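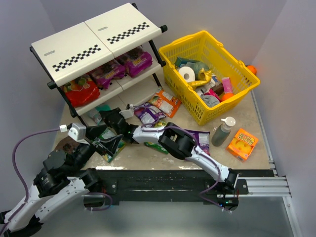

Yellow basket and snack shelf.

Home Guides Ships Races Starmap Forum

November
By Shoshana Nguyen-Tran

Getting the Vikow to join you before the fuel runs out (Erkwood, normal difficulty)

Quick one. People keep asking in the forum so I'm writing it down in one place. Spoilers for the first third of the game, nothing after that.

What you need first:
- 500 fuel in the tank. Not the reserve, the tank.
- Long range scanner, the cheap one is fine
- 2 free crew slots
- You must NOT have sold the beacon at the start. If you sold it, restart, sorry. The trader never has it in stock again.

Step 1. Leave Okport with an empty hold. Customs stops you on the way out if you carry ore and that costs you game days. You want to be out of there early, before the Ní Chonaill fleet starts moving. They start moving on day 976 no matter what you did. If you're past that already, skip to the bottom.

Step 2. Set the autopilot to the red dwarf just under the nebula. It's on the starmap but has no name until you scan it. Don't take the straight line. The straight line goes through probe space and the probes will eat your shields. Go around the left side, costs a bit more fuel, still worth it.

Step 3. Enter the system, go to the second planet, orbit. Don't land. Landing wakes up the guardians and then the Vikow won't talk to you for the rest of the game. I did this on my first run and didn't know untill hours later.

Step 4. Turn the beacon on from the cargo screen. Wait. Looks like nothing is happening — let it run. Speeding up time is ok, leaving orbit isn't. 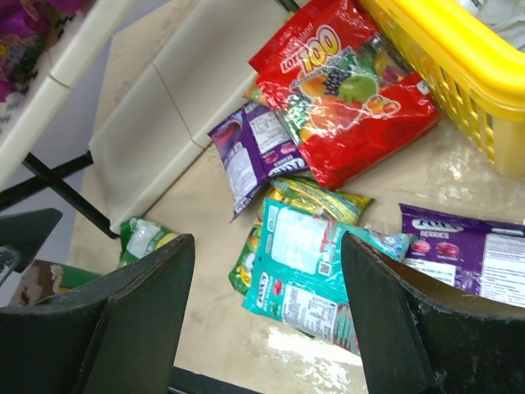 Step 5. They hail you. Dialog picks, in order:
- "We came a long way."
- "Tell us about the old war."
- "We have seen the Ní Chonaill ships."
- then whatever you like, except the one about tribute

If you pick tribute they leave. You can reload, the talk isn't locked in until you exit the comm screen. Save in orbit before step 4 anyway.

Step 6. They ask for a crew member to stay with them as a guest. Say yes. You get that person back later with better stats. Don't send your engineer, you want the engineer for the trip home. I send the cook.

Step 7. Two of their ships join. They're slow. Put them at the back and let your flagship take the first fight, they're made for the long shots and fold fast if something gets close.

Getting home: same way you came, left side again. You should have enough fuel for Okport if you started full. If not, there's a gas giant on the way you can skim. Jump 17 on the route list if you left the route as is.

If you're late (past day 976): still works but the fleet will be sitting in the system. Wait at the edge of the system with engines off, they move on after a while. Then go from step 3. You only get one ship this way, and the talk about the old war is shorter. Missing the bit on how they lost their moon, which matters for the later timeline stuff if your into that.

Noémie Millet posted that the whole thing also works without the scanner if you type the coordinates by hand. Haven't tried it. Tell me in the forum if it works on the new patch — step 6 text changed a little I think, the choices didn't.

Hard mode version coming when I get past the second siege.

We use cookies to keep you logged in and remember your starmap settings. Accept Manage cookies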